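# Week 3 handout: what are you paying for with a two-arm kitchen kit?

I've been through the Plareck brochure so you don't have to, and I'd like us to read it like a buyer would. The kit is two arms with grippers, and the add-on under review is Cosska, the fridge package.

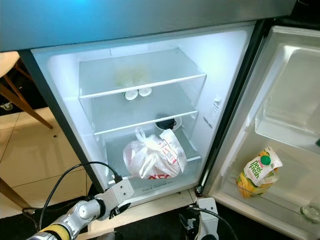

*Reading time: 2 minutes*

Start with the job itself. Glass shelves, a knotted plastic bag, a juice pouch in the door - three very different things to grip, and all in one small fridge! Baderholm's quote lists 200 household items the grippers are meant to cope with, but I can't find a soft pouch anywhere on it. Worth asking about.

Then there's the door. An open one takes up floor, and the arms have to work round it. 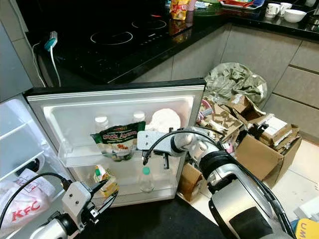

Cosska costs 1,481 on top of the base kit, and support is extra again (read the small print on that, please). I'd want a trial in a lived-in kitchen before signing anything.

For next time, bring:

- one question for the seller about grip
- one about support

Notes go in the Miranda folder by noon.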